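Pre-purchase inspection, door hanger arm, 18/12/2024

I went through this with Gaurav before we commit any of next year's money, so these are my notes as much as a checklist.

1. Cable slack at the wrist – OK for now, but I want a spare cable set in the quote ($60).
2. Clearance to lever handle – comment: tight. Budget for padding.

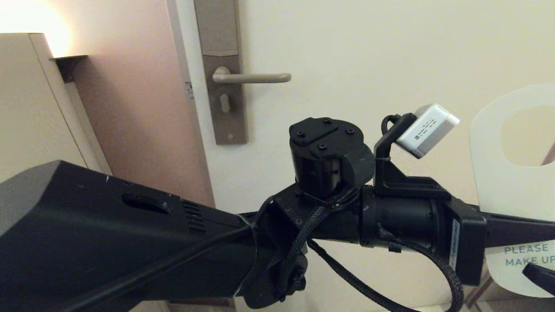

Bimla Garg: Please don't sign for padding until Orbridge says if it's in the $2061 package. I think it is!

3. Fingers close fully, no pinch risk left open – OK. I'd still order a second pair, and Gorkix wants $600 for them (ouch).

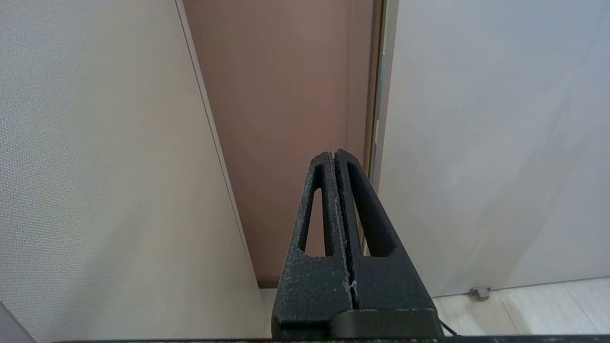

Item 3: gripper fingers, closed

4. Cable ties and covers – check monthly, replace in May whatever they look like.

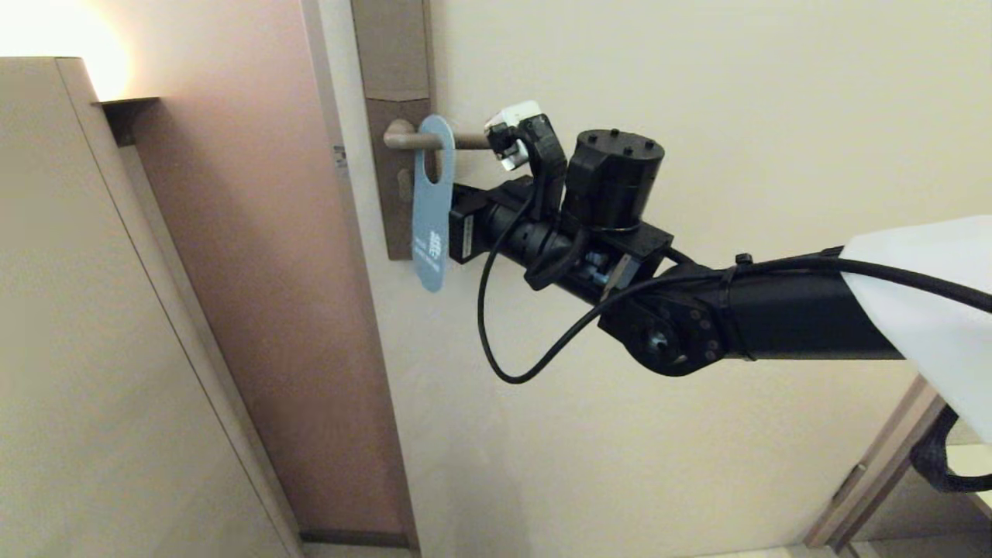 5. Emergency stop within reach – not signed off. The cheaper package at $1341 leaves the second stop button out, and I'm not buying it without one – Pramila agrees with me there.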